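3장. 배경막과 테이블, 작업판 설치

이 장에서는 Cireo 탁상 작업 세트의 배경막, 테이블, 흰색 작업판을 설치하고 조명을 맞추는 순서를 설명합니다. 부품 확인과 공구 준비는 2장을 먼저 보십시오. 설치는 두 사람이 함께 하는 것을 권장합니다.

3.1 설치 장소

바닥이 평평하고 직사광선이 들지 않는 곳을 고르십시오. 창이 있는 방에서는 창을 테이블 옆쪽에 두고 블라인드를 내립니다. 창이 작업판 정면에 오면 판 표면에 빛이 비쳐 눈이 쉽게 피로해집니다.

테이블 뒤로 사람이 지나다니는 통로가 있으면 배경막이 흔들립니다. 통로가 없는 벽 쪽에 설치하십시오. 냉난방기 바람이 배경막에 직접 닿는 자리도 피합니다.

3.2 배경막 걸기

1. 지지대 두 개를 세우고 다리를 끝까지 벌린 다음 고정 나사를 조입니다.

2. 가로봉을 커튼 상단의 봉집에 끼웁니다. 재봉선이 벽 쪽을 향해야 합니다.

3. 가로봉을 지지대에 걸고 양쪽을 같은 눈금까지 올립니다. 천장 조명과 200 mm 이상 간격을 두십시오.

4. 커튼을 좌우로 고르게 폅니다. 옅은 세로 주름은 남아 있어도 됩니다. 접힌 자국이 심하면 스팀다리미를 천에서 조금 띄우고 위에서 아래로 한 번만 지나갑니다.

5. 커튼 아랫단은 테이블 상판보다 낮게 내려오게 합니다. 바닥에 끌리는 부분은 안쪽으로 접어 집게로 고정합니다.

주의: 커튼에 다리미 바닥면을 직접 대지 마십시오. 천 표면이 번들거리게 되며 원래대로 돌아오지 않습니다.

참고: 먼지가 붙으면 접착 롤러를 사용합니다. 물걸레로 닦으면 얼룩이 남습니다.

3.3 테이블 놓기

진회색 상판의 Hostero 테이블을 기준으로 설명합니다. 다른 테이블을 쓸 때는 상판이 어둡고 무늬가 없는 것을 고르십시오. 유리 상판은 사용할 수 없습니다.

1. 테이블을 배경막 앞에 놓습니다. 상판 뒤쪽 모서리가 배경막과 나란해야 합니다.

2. 앞쪽에서 보아 뒤쪽 모서리가 기울어 보이면 다리 끝의 조절 나사를 돌려 맞춥니다. 시계 방향으로 돌리면 다리가 길어집니다.

3. 상판 네 귀퉁이를 차례로 눌러 흔들림을 확인합니다. 흔들리는 쪽의 조절 나사를 반 바퀴씩 풀거나 조입니다.

4. 마른 극세사 천으로 상판을 닦습니다. 어두운 상판은 손자국이 잘 보이므로 작업판을 올리기 전에 한 번 더 닦으십시오.

주의: 작업판을 올린 채로 테이블을 끌지 마십시오. 옮겨야 할 때는 작업판을 내리고 두 사람이 상판 아래 프레임을 잡아 듭니다.

3.4 조명 맞추기

조명은 작업판을 놓은 뒤에 다시 한 번 손봅니다. 여기서는 대략적인 위치만 잡습니다.

1. 천장 등을 끄고 세트의 등만 켭니다.

2. 주 조명을 작업판이 놓일 자리로 향하게 합니다. 배경막에는 빛이 직접 가지 않도록 갓을 숙입니다.

3. 보조 조명의 색온도를 고릅니다. 출고 시 설정은 3000 K입니다. 다이얼을 오른쪽으로 돌리면 흰빛에 가까워집니다.

4. 상판을 낮은 각도에서 봅니다. 상판에 색이 옅게 비치는 정도는 정상입니다. 등 모양이 그대로 비치면 등을 바깥쪽으로 옮깁니다.

참고: 두 조명의 색온도가 다르면 흰 판의 한쪽은 노르스름하게, 다른 쪽은 푸르스름하게 보일 수 있습니다. 고장이 아닙니다. 색을 구분하는 작업을 할 때만 두 조명을 같은 값으로 맞추십시오.

주의: 등은 켠 뒤 금방 뜨거워집니다. 방향을 바꿀 때는 갓이 아니라 손잡이를 잡으십시오.

3.5 작업판 올리기

Datetti 작업판은 직사각형의 납작한 흰색 판입니다. 보호 필름이 붙은 상태로 출고되므로 설치 전에 벗겨야 합니다. 뒷면 스티커의 품번이 147로 끝나는 판에는 미끄럼 방지 패드가 따로 들어 있습니다.

1. 보호 필름을 한쪽 귀퉁이에서 대각선 방향으로 천천히 벗깁니다. 칼끝으로 긁지 마십시오.

2. 품번이 147로 끝나는 판은 뒷면 네 귀퉁이에 패드를 붙이고 손바닥으로 10초간 누릅니다.

3. 판의 양옆을 잡고 테이블 가운데에 수평으로 내려놓습니다. 판의 위쪽 변이 배경막 쪽, 아래쪽 변이 작업하는 쪽입니다.

4. 판 둘레로 어두운 상판이 보이도록 자리를 잡습니다. 판이 테이블 가장자리에 걸치면 안 됩니다.

5. 주 조명을 다시 조절해 판이 밝고 배경막은 어둡게 남도록 합니다.

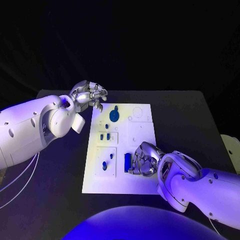
3.6 설치 후 점검

1. 판의 네 귀퉁이를 손가락으로 가볍게 누릅니다. 들뜨는 귀퉁이가 있으면 패드를 떼어 다시 붙입니다.

2. 판을 앞뒤로 살짝 밀어 봅니다. 쉽게 밀리면 상판과 패드의 먼지를 닦아냅니다.

3. 배경막 지지대의 고정 나사를 다시 조입니다. 처음 설치한 날에는 천 무게로 나사가 조금 풀릴 수 있습니다.

4. 전선이 상판 아래로 내려오는 곳을 살핍니다. 의자 바퀴나 발이 닿는 위치라면 바닥 덮개를 씌웁니다.

3.7 평소 관리

흰 판은 사용 후 마른 천으로 닦습니다. 연필 자국은 흰색 지우개로 지우고, 유성펜 자국은 중성세제를 묻힌 천으로 여러 번 나누어 닦으십시오. 아세톤과 연마제는 표면을 상하게 합니다.

오래 쓰지 않을 때는 판을 천으로 싸서 세워 둡니다. 눕혀서 쌓으면 판이 휠 수 있습니다. 커튼은 접지 말고 가로봉에 감아 보관하십시오.

교체용 패드와 보호 필름의 주문 번호는 부록 92쪽에 있습니다.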